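Household Product Design, Unit 7
Small Storage: Racks, Trees and Hooks
Course handout – read before the February workshop

What this unit covers

Most of the term so far has been about things that hold a lot: shelves, drawers, cabinets. This unit is about things that hold a little. A mug rack is a good object to study at this scale. It has few parts, everyone has used one, and most of the ways it can go wrong are easy to see once you load it.

You will need your notebook, a ruler, a kitchen scale and at least two mugs from home. Bring mugs that differ in handle shape. A set of identical mugs will not teach you much here.

Parts and terms

Base. The flat piece that sits on the counter. It sets the footprint and does most of the work of keeping the rack upright.
Post. The upright. Usually one, sometimes two joined by a crossbar.
Peg. A short rod set into the post at an upward angle. Also called an arm.
Peg angle. Measured from the post, not from the counter. Write down which one you used, as people mix these up every year.
Reach. The horizontal distance from the center of the post to the tip of the peg.
Drop. How far the lowest point of a hanging mug sits below the peg.

Tipping

A loaded rack tips when its combined center of gravity moves outside the edge of the base. One mug on one side is the worst ordinary case, so that is the case we test. For the exercises, use 700 grams as the heavy mug load. That is more than an empty mug normally weighs, and it leaves room for someone tugging a handle on the way past.

A round base gives the same support in every direction. An oval base is stronger along its length and weaker across it, so the pegs with the longest reach should point toward the ends. Where a peg points across the narrow side, either shorten it or make the base heavier.

Height matters as well. Moving the mugs up does not change the load, but it means the rack can be tilted less before it goes over. Try this with the Bramska sample, which has adjustable pegs – set them low first, then high, and push gently at the top of the post with one finger.

Wood and joints

The Tillman boards we use in the shop are made of glued strips. A board like this moves less with changes in humidity than a single wide plank, and it lets the maker use narrow stock. The strips vary in color. Some customers like that and some send the thing back, so show the variation in your presentation drawings.

Pegs are glued into drilled holes. Drill before you shape the post if you can, while it still has flat faces to clamp against. Test the fit dry. A peg that has to be hammered in may split the post, and one that falls out under its own weight will not hold with glue alone.

Finish the base on both sides. Mugs are often hung up before they are fully dry, and water that runs off the rim collects on the base and then underneath it. The edge needs the most care, especially the end grain.

How mugs hang

A mug on a peg does not hang straight down. It rolls until its weight is under the handle, which normally leaves it lying on its side with the handle on top. The body then takes up far more width than it would standing. Students who space their pegs by the diameter of a standing mug find that two neighbors touch. Measure from the mug in its hanging position.

The rack in this photo has a strip-patterned oval base with a shallow round recess toward one end, and a teal mug hanging beside the post. 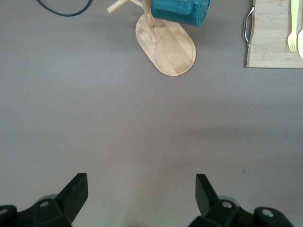
Exercise A: measuring a rack

Work in pairs. Use the Climik rack or one from home.

1. Trace the base on paper and mark where the post stands. It may be off center.
2. Measure the reach and angle of every peg.
3. Hang one mug and mark how far its body extends past the base, if it does.
4. Add weight to that peg until the far edge of the base lifts. Record the load.
5. Repeat for the peg on the opposite side.
6. Fill the rack and note which mug is hardest to take off without touching another.

Exercise B: redesign

Draw a rack for the Farnimwood kitchen. The clear space between counter and cabinet there is 31 centimeters, and the mugs must lift off the pegs within that height. The upper pegs are the problem. Remember to allow for the upward movement needed to clear the tip.

Your drawing should show front, side and top views at half scale, with one mug in place on each peg. Add a short parts list with the wood and the finish.

Handing in

Both exercises go in the tray by the shop door by 9 in the morning on the day of the review. Loose sheets should be stapled. Keep your tracing of the base, as you will need it again in the next unit when we look at trays.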